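The Last Page of the Besham Book

A story in two short parts 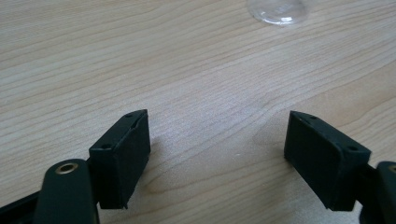 1. What Alcides Found

Alcides Pacheco had read the Besham book so many times as a boy that he could still recite whole paragraphs of it, mostly while washing dishes, and it was a great disappointment to him that his own copy stopped at page 532 in the middle of a sentence. Somebody had torn out the rest long before it came to him. "And when the ferry reached Hirkberg," it said, "the widow put down her bag and," and there she had stood for forty years with her bag at her feet, poor woman.

So when a card came in May from Vieira, the bookseller up in Plurnescombe, saying a complete copy had turned up in a box of hymnals, he put on his good jacket (the brown one, with the elbow his sister had mended) and caught the early bus.

2. What the Widow Did

Vieira wanted 400 for it, and Alcides had nowhere near that, and both of them knew it before he had his hat off.

"You could sit and read it," said Vieira kindly. "There's a chair by the stove. I don't close till six."

He meant to go straight to the end, he truly did, but it seemed rude after all that time, so he started back at the chapter with the flooded orchard and worked his way forward, and Vieira brought him coffee, and then soup, and at ten to six he turned the page.

The widow put down her bag and asked the ferryman what time the next boat went home.

Alcides laughed so loudly that the cat left the window. Then he asked Vieira for a pencil, and a scrap of paper, and copied the sentence out in his best hand to take back on the bus.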